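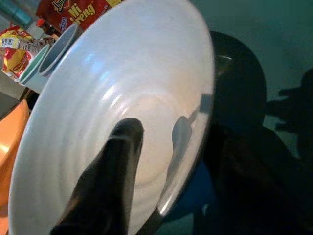
**Service charges on leasehold flats.** Treat the first-year figure in any sales pack with suspicion. Gillow quotes £78 a month on its Tendach flats, but the lease lets the charge rise each year with no cap - and the reserve fund is extra. Picture the fund as a big white bowl with ridges inside: broad, shallow, and easy to take from. A roof bill of £3645 per flat would clear most of them.

- Ask for three years of accounts, and read the notes.
- "Estimated" binds no one.
- Challenges can take up to 60 weeks.

Read the Strazds lease before February's class.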